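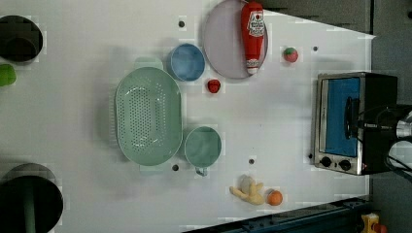

A Plea for the Boring Rulebook

I have been arguing about tabletops for most of my working life, and I would like to argue about them once more, in public, where more people can tell me I'm wrong.

The small corner of robotics I care for is the one where an arm is asked to handle kitchen things. A mug, a plate, a colander, a ketchup bottle lying down where a person would have stood it up. Folks outside the field tend to find this charming, and I suppose it is (my sister calls it the most expensive play kitchen in the state). But people inside the field need to compare one arm's work with another's, and we are still surprisingly bad at that, mostly for want of a few dull rules written down and followed.

Let me tell you how I came around to this. Years ago, at Merodlow, we ran a tidy-up task that our software handled beautifully. We were proud of it, and we sent the whole recipe over to Edith Ticona's group in Ostness so they could run it too. They got 7 successes in 20 tries. We had been getting nearly all of them. Well, you can imagine the phone calls! It took the better part of July to find the trouble. We had always set the mug down with its handle pointing the same way, out of pure habit, and our instructions never mentioned the handle at all. Edith was very gracious about it, more gracious than I would have been.

So my first rule, if anybody ever puts me in charge of rules, is that the layout gets written down before the arm moves. I mean which objects, where they sit, which way they face, and how close each one stands to its neighbor. A mug set snug against a colander is a different problem from a mug out in the open, because the fingers have to go somewhere. If your table has mounting holes in it, so much the better — measure from those, and another lab with the same table can put everything back where you had it.

My second rule is about clutter, and here I part ways with some dear colleagues. Han-gyeol Ryu, whose opinion I respect on nearly everything, would like the standard table to be sparse, with 2 objects and plenty of room, so that a failure can be traced to its cause. I see the appeal. But nobody's kitchen looks like that, mine least of all, and an arm that has only ever met a tidy table hasn't been asked much. I'd have both tables in the standard and require both scores to be printed next to each other, in the same size type.

My third is about toy food. I have no quarrel with toy fruit, which keeps well and never attracts ants. What I do mind is reading a report that says the robot "sorted produce" when it sorted play pieces. Say toy if it was a toy. It costs one word.

Now, the usual complaint is that all this slows people down, and there is something to it. The draft guide that Gronier passed around ran to 271 pages, and I doubt it was read through by anyone but me and the person who typed it. I wouldn't wish that on a graduate student. A page and a half would do for most tables, plus an overhead photograph taken before each run, kept with the scores whether the run went well or badly.

Edith still sends me her layout sheets, by the way. The mug has its own line now, with a little arrow for the handle.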